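Today I want to write a small thread about my cutting mat, because many people asked me what mat I use and where I put it. I will try to keep it short.

1/ I bought the mat in March for sewing. It is the big green kind with white grid, angle lines and some geometric figures for decoration. Before it I was using a small one and every long piece of fabric I had to move two times.

2/ My table is too narrow for it. So I work directly on the floor. In the beginning I was ashamed of this a little, but for long cuts the floor is better than any table I had. It does not shake.

3/ The seller was Fekete, a little shop in Stutstead. They have also the same size from Skorolix, but the lines on that one are yellow and I find them tiring for my eyes. White lines on green I can read also in the evening.

4/ Please do not keep the mat rolled. I did it for one week and the corner was up for the whole of April. Keep it flat under the bed or behind a wardrobe. If the corner is already up, put heavy books on it and wait up to 12 days. Do not use the iron!!

5/ For cleaning I use a soft cloth, lukewarm water and one drop of dish soap. Fibers that stay inside the cuts come out with a white eraser. Alcohol took away a piece of the print on my old mat, so I don't recommend it.

6/ Someone asked about the angle lines. I use the 45 line for bias strips and the 60 line for triangles, the others almost never. For measuring I trust only my metal ruler. The printed grid is good for keeping things straight, but on my old mat it was wrong by a small bit at the end.

7/ And yes, the mat is also the place where the snack lands. The pink bowl with white rim is from Skarier. It is deep, so the crumbs from the bread stay mostly inside, and I like this more than a plate. Before cutting again I wipe the mat, crumbs under fabric are terrible.

8/ Next time I will write about blades and when I change them. If you have a question about the mat, leave it under this post and I will answer on the weekend.

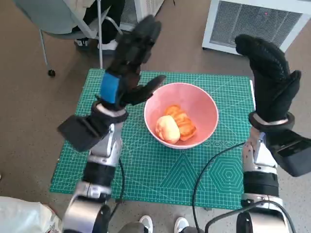
Green mat, pink bowl, two pieces of bread.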